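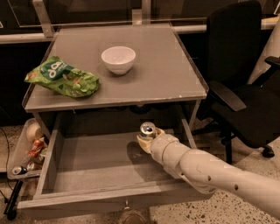 Speaker notes – small tables with drawers, wear and storage
Yung-ching Kuo, Quintanilla, 17 January 2020

Slide 1. Scope
Occasional tables with one shallow drawer under the top. No desks, no nightstands with two or more drawers. Say this early, the question came up in October.

Slide 2. What goes where
Two storage levels: the top and the drawer. Open dishes stay on the top. A bowl in a drawer catches on the underside of the tabletop when the drawer closes, and the contents spill toward the back. Snack bags can go either way. Drink cans are the limiting case for drawer height.

Slide 3. Cans in shallow drawers
A can set upright needs clearance above the rim. Measure from the drawer floor to the lowest point of the frame, not to the underside of the top. On the Flelari the front rail is the lowest point. If the can does not clear, lay it on its side against a side wall with the long axis running front to back. Across the drawer it rolls every time the drawer moves.
Pause here for the tape measure demo.

Slide 4. Drawer travel
Test at Storketwood: 3286 open-and-close cycles on one Flelari drawer, 500 of them with the load at the front. Runner wear was greater on the loaded cycles. Do not give a service life, the sample is one table.
A wide drawer on a single center ring pull racks if it is pulled at an angle. Pull straight. Two pulls would help, but the Vurnusine version had two and people used only one.

Slide 5. Surface wear
Matte gray finishes chip first along the front lip. The chips come up pale and show from standing height. Raised edges keep a rolling can on the top but collect crumbs in the corners – brush, then a damp cloth.
Touch-up paint: two thin coats. Gloss paint on a matte lip looks worse than the chip.

Slide 6. Cost
Replacement drawer front 300, complete table 800, both in the Storketwood price list. Skip if short of time.

Questions
Likely: drawer liners. Felt is fine under cans, but it takes up height, so go back to slide 3.
Handout is by the door. Leave the clearance table on screen.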